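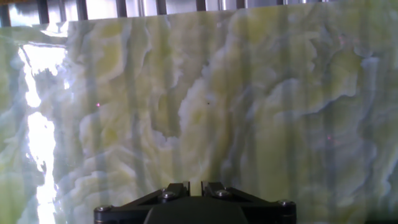

Green marbled surface, bright streak down the left side.

BENCH TOP TIPS, quick ones, typed up between jobs

Shiny marbled covering on a workbench. Looks great, hides coffee, hides small screws even better. Mine's been down since May and I've changed my mind on a few things, so forget the old page.

Lighting first. Gloss throws it right back at you. Move the lamp before you buy a new one. Off to one side and low, then sit down where you normaly sit and look again. If there's still a white streak, turn the lamp a bit more. I went to a 4000K bulb with a frosted cover, easier on the eyes after supper. Drafting lamp with the bare bulb went to the garage.

Small parts: don't set them down loose on a busy pattern. Brass on yellow-green swirls, gone. Plain white saucer, or a square of dark felt. Liis Rebane uses a muffin tin lid, same idea.

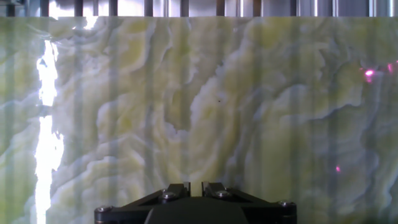 Cleaning. Damp cloth, drop of dish soap, second cloth to dry. Go with the long side, not in circles. No scouring powder. No acetone anywhere near it till you've tried a corner you don't care about. Tape gunk comes off with cooking oil and a thumb, give it a few minutes, then soap again or everything slides.

Sharp stuff: cutting mat on top. Always. One slip with a utility knife and you'll look at that line for years.

If your bench is slatted or ribbed metal underneath, press down in a few places before you write on anything. Soft covering over ridges means a bumpy pen line. A thin hard board in between fixes it. I paid 23 dollars at Oldale for one cut to size, they did the corners too.

Pens. Red for "cut here", black for everything else. Cap on when you're not holding it, ink on a glossy top wipes off if you catch it right away and mostly doesn't the next day.

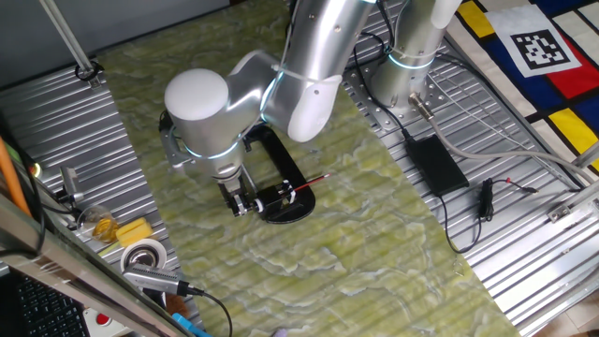
Cords!! Power adapters live off to the side, never on the part you work on. They're heavy for their size and they drag. Leave a loose loop so a bump doesn't pull the plug. Velcro ties beat zip ties for anything you'll move again.

Drinks at the far edge or on another table. Same for anything in an open glass, really, finish, oil, whatever. Label it if it isn't for drinking. Sponge close by.

Tape rolls flat on their side or hung on a dowel. Stood on edge they roll, and they always roll toward the gap behind the bench.

Clamps next. A C-clamp is hard on a nice top. Lay it down, don't drop it. Back the screw off before you put it away, wipe the threads, one drop of oil and run it in and out. Scrap wood under both jaws when you're holding somthing you like.

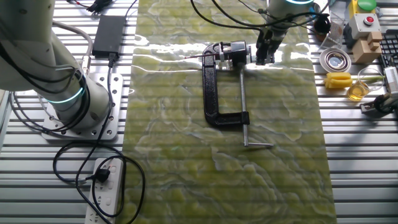 Power strip: same end of the bench every time, where you can reach the switch without leaning over the work. Don't pile the slack on top of it. If a cord's too long, figure eight it and tie the middle.

End of day, 2 minutes. Clamps back, pens in the jar, wipe, lamp off. Saturday I lift everything and get the grit out from under, that's what scratches.

Carla Fakhoury wrote in to ask about heat. Soldering iron goes in a stand on a ceramic tile, not straight on the covering. Same for a glue gun. Old bathroom tile is fine, stick felt dots on the bottom.

More on drawer liners when I get to it.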